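Ticket 1177 - Black items coming out with grey marks after wash
Site: Skitthorpe flats, shared laundry room
Opened by: Ilir Georgiev
Handled by: Roscoe Abernathy
Status: Closed

Ilir, Tuesday 08:40
Dark clothes from machine 3 have pale grey streaks when dry, mostly along the folds. Lights and towels seem fine. I use liquid, normal dose, 40 degree mixed programme. Two neighbours in the Dvorak block have the same complaint.

Roscoe, 09:15
Thanks. Please tell me whether the marks brush off or stay put, and whether the drawer has anything left in it at the end. Does the display show a code?

Ilir, 12:05
They brush off if I rub hard. Drawer has a bit of water in the middle section. Code E19 came up once, then cleared when I switched off at the wall.

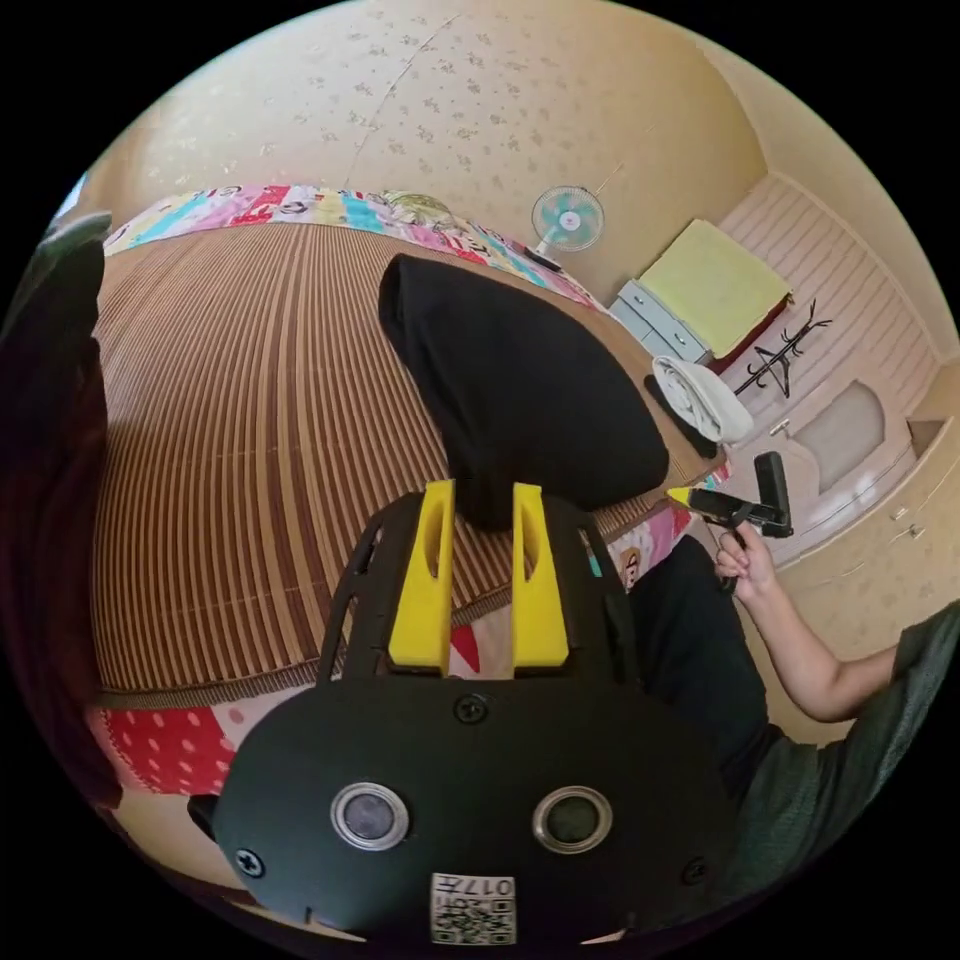
Black cloth item on the bed.

Roscoe, 13:30
Brushing off points to detergent residue and poor rinsing. E19 on the Bresberg is a slow fill warning. Please try the following before I book a visit:
1. Run a rinse and spin with the drum empty. Look for suds on the door glass.
2. Take the drawer out and clean the siphon cap under hot water.
3. Wash one dark load with half the usual liquid and extra rinse on.

Ilir, 18:50
Plenty of suds on step 1, with nothing in the drum. Siphon cap was full of blue sludge. Step 3 was better but still a few streaks.
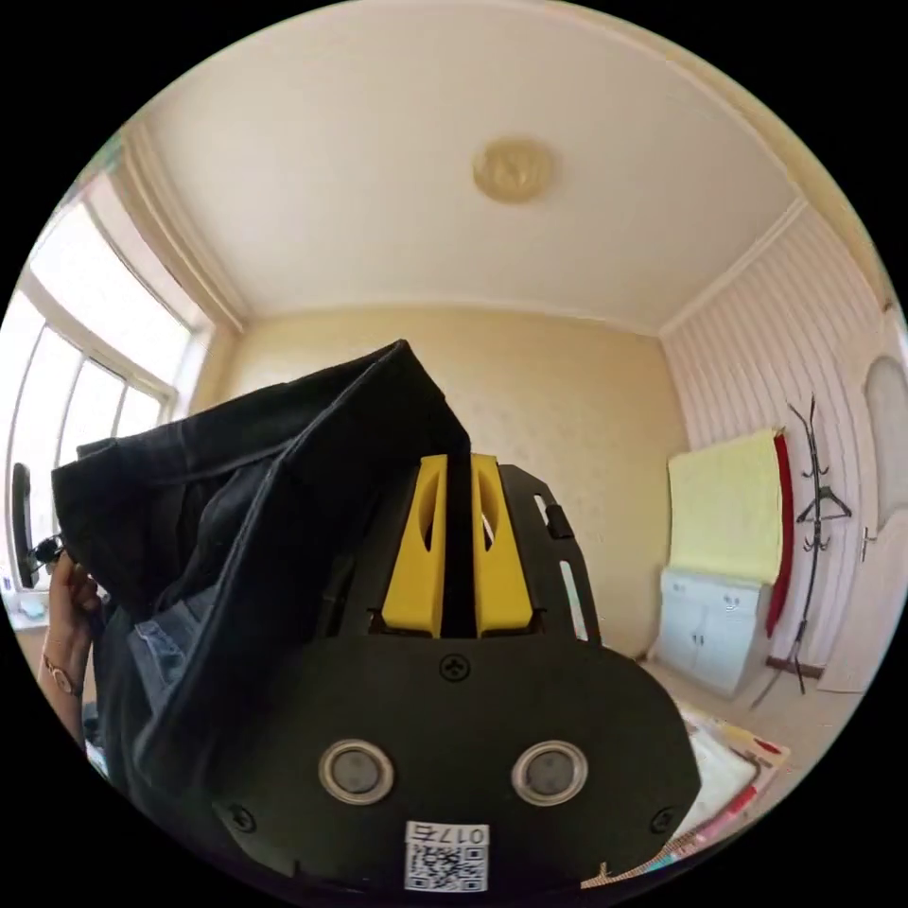

Black garment, with blue denim under part of it.

Roscoe, Wednesday 10:20
Visited. Inlet filter was half blocked with scale. Cleaned it, checked the hose for kinks and ran a full cycle - fill time back to normal, no code. Replacement filter, part 637, ordered from Pelevport in case it scales up again.

Ilir, 19:10
Two dark loads done, no streaks. Fine to close.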